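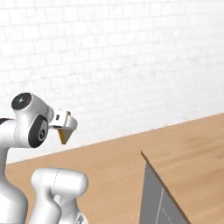

Vol. 2, No. 84

Give the Same Face the Same Door

My mother had home care for most of her last years in Skenwood, and if I could put one question to every agency manager in the county it would be this: how many different people walked through your client's door last month? I love this question! It is simple, any office with a scheduling book can answer it, and it says more about the care than a whole drawer of glossy leaflets.

In our case we got lucky. Chiharu Hosoda came nearly every morning. She knew that Mom took her tea before her pills, that the left slipper had to go on first, that a quiet "fine" meant the hip was bad. None of that was in the care plan, which ran to two pages and was mostly phone numbers. Then one December the agency reshuffled its routes to save on driving time, and we had a string of strangers. They were kind, capable people, all of them. Every one had to be shown where the towels were by a woman who could barely stand.

I think steady pairing of one aide with one client should be the first thing an agency plans for, ahead of mileage and ahead of filling every odd half hour. I know the objection, and Kazuhiro Kikuchi, who ran schedules at Morkmont for years, put it to me over a very long lunch. Aides get sick. Cars break down. A client goes into the hospital and suddenly somebody has a hole in the week and a smaller paycheck. He's right about all of it, and he still agreed with me by the time the coffee came (I'm counting that as a win).

What he described was a small team: a main aide and a second one who visits often enough to be a familiar face. The second aide covers vacations and sick days. The family gets both names in writing, and a phone call before anyone new comes. Morkmont tried it on a single route and the aides asked to keep it, partly for the plain reason that it is nicer to work with people you know.

Yes, it takes money. Aides need paid time to hand things over, and they need hours they can count on, or they will leave for a warehouse job and who could blame them? So let's pay for it! When the county renews its home care contracts, I want it to ask for the number of faces per client, put that number where families can read it, and pay a bit more to the agencies that keep it low.

Some readers will say an older person can get attached to one aide and take it hard when she moves on. My mother did get attached. She saved Chiharu the crossword every day and argued with her about the answers — loudly, and often wrongly — and those were the best mornings she had that year. I would take that over a perfectly efficient route map any day of the week.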